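Joster publishes results of gripper comparison on mixed household and food items

Nov 5, 2021

Joster has released the results of a bench comparison of three end effectors used for picking unsorted household and food items. The work compared a two-finger parallel gripper, a three-finger adaptive gripper and a single-cup vacuum tool, all driven by the same Tamton controller and mounted in turn on the same six-axis arm. The report and the full trial log are now available to integrators on request.

The comparison began in August and comprised 1,439 recorded pick attempts. Each attempt was scored on three criteria: whether the item left the surface, whether it was held through a fixed transfer path, and whether it was set down without visible damage. Attempts interrupted by a controller fault were logged separately and are not included in the total.

"Most published grip figures are taken with rigid blocks on a hard plate," said Marwa Amrani, test engineering lead at Joster. "Our customers handle fruit, film packaging and flat electronics in the same shift. We wanted numbers that reflected that, including the poor ones."

Items were laid out on a fabric-covered table and repositioned between attempts. The fabric was chosen over bare laminate for its higher friction and its tendency to deform under fingertip contact, both of which affect how a finger slides beneath a thin object.
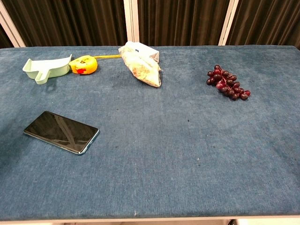 Flat, glossy items favoured the vacuum tool by a wide margin. The parallel gripper could lift a smartphone only when its fingertips were driven slightly into the fabric, and the force limit on the wrist sensor had to be raised to permit this. Bagged food reversed the ranking. The vacuum cup lost its seal on creased film in a majority of attempts, while the adaptive gripper gathered the bag and held it through transfer.

Grapes were the most demanding item for all three tools. The adaptive gripper performed best at low closing force, with a bruise check carried out by hand after each set-down. The vacuum tool was withdrawn from the grape trials at an early stage.

Closing force on both finger grippers was stepped in fixed increments, and approach speed was held at 110 millimetres per second throughout. Cameras were calibrated at the start of each session and again after every tool change. The report notes that recalibration consumed more bench time than the tool changes themselves – a finding Joster intends to address in its next fixture design.

Fingertip pads for the two finger grippers were supplied by Cotex in two hardness grades. The softer grade gave better retention on rounded items but picked up lint from the table covering, and was cleaned at set intervals. Results for each grade are tabulated separately.

"The pad data is the part I would read first," said Barrett Ridgeway, applications manager at Cotex. "A change of grade moved the results more than we had allowed for in our own modelling."

Joster will extend the comparison to a second controller and a fourth end effector. Trial protocols, force settings and item lists are included as appendices to the report so that other laboratories can repeat the work.

Requests for the report should be directed to Duygu Şimşekoğlu, technical publications, Joster.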